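Tickets > Demo & Events > Hand-held units
Search tickets, e.g. gripper, login, badge printer

Ticket 849: Gripper demo at open day, recordings rejected after visitors have a go
Status: Resolved, with grumbling
Site: Chisholm
Opened: Thursday, February 1, 2024

Problem as reported

Doors open to the public after lunch and the hand-held gripper station is misbehaving. A visitor picks up the gripper, does the ham task, puts the gripper down looking pleased, and Vilutetti throws the recording out with "finger width not available". It does this on most tries but not all of them, which is the worst kind of fault to have with a queue forming. The staff runs this morning were fine. The same gripper, the same table and the same ham were used throughout, though the ham is getting past its best.

What we are running

Hand-held gripper with the orange finger pads. Vilutetti on the station laptop, installed last week from the Grerkirska share. Round table, toaster oven, the cherry plate, beans in the divided tray. The toaster oven is not plugged in for the demo and should stay that way, whatever the visitors suggest.

Log

First entry. Restarted Vilutetti. Restarted the laptop. Restarted Vilutetti again in case it had felt left out. Recorded a run myself, slowly, with the ham, and it was accepted. Handed the gripper to a colleague, who did the same thing at normal human speed, and it was rejected. Beginning to take this personally.

Second entry. Read the rejection file, which I should have done before the restarts. Vilutetti works out how far apart the fingers are by finding the square marker on each one. If it loses either marker for too many pictures in a row it gives up on the whole recording. The score has to be 80 or better to be kept. My slow run got in comfortably. My colleague's scored 74.

Third entry. Cleaned both markers with a dry cloth. No change. Cleaned the lens. No change, but the lens did need it. Somebody has been having crisps near it.

Fourth entry. Asked the events desk whether anything had been altered since the morning. Was told no, nothing at all. Was then told that the main lights in the hall had been turned down so the banner lettering would "stand out more". The station is now a pool of light with a great deal of dark round it, and a soft shadow lies across the right half of the table. It does look dramatic. Vilutetti does not care for drama.

Fifth entry. Asked for the lights back. Was offered a compromise, namely that the lights would stay down. Logged as an environmental constraint.

Sixth entry. Looked at the exposure setting. It was on automatic, so in a darker hall each picture was being held open longer, and the markers smeared whenever anybody moved at a reasonable pace. That fits my slow run passing and the quick one failing. Fixed the exposure at the shorter preset and put the gain up to make up for it. The pictures are grainier, but the squares have edges again.

Seventh entry. Three runs at normal speed, all accepted. One run at the speed of a child who has been told there are biscuits afterwards, also accepted. Took a still from the gripper camera with the new setting and attached it below for whoever inherits this.

Eighth entry. Events desk wishes it noted that the banner looks very good.

Attachment 1

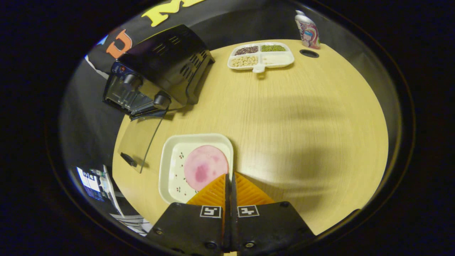 Demo Support, Chisholm
Station technician and ticket owner

Both markers are in view on the black of the fingers, and that is the bit to check. The ham on the plate is pink and round and makes a decent target, although the left pad covers its lower edge when you come in from this side. Visitors tend to stop at this point and ask whether they are doing it right. They are. Tell them to carry on.

The oven door should be left open before each turn, as it is in the still. Opening it is a separate task and we are not offering it today, despite requests.

Please leave the beans where they are. The tray belongs to the sorting demo and gets borrowed by anyone who fancies a change, after which I get a second ticket about mung beans in with the soya. The spray can at the back is not part of either demo and can live somewhere else.

Workaround for other sites

If your hall is dim, set the exposure by hand before the doors open. The setting is under Capture in Vilutetti and it goes back to automatic after an update, without mentioning it. Do a quick run and a slow run. If only the slow one is kept, the exposure is still too long.

Zosport have been asked whether a failed marker check could show on the screen while the visitor is still holding the gripper. At present it waits until they have walked off towards the tea - by then there is no getting them back. Their reply was that this is on the list for April. They did not say which April.

Left open

Rejected recordings from the first part of the afternoon are in the failed folder and can't be rescued. Please don't delete them yet, as Grerkirska want to see the rejection files.

More ham requested from the canteen. Ticket 849 closed at this end. Lights remain down.

Related tags: exposure, markers, open day, Vilutetti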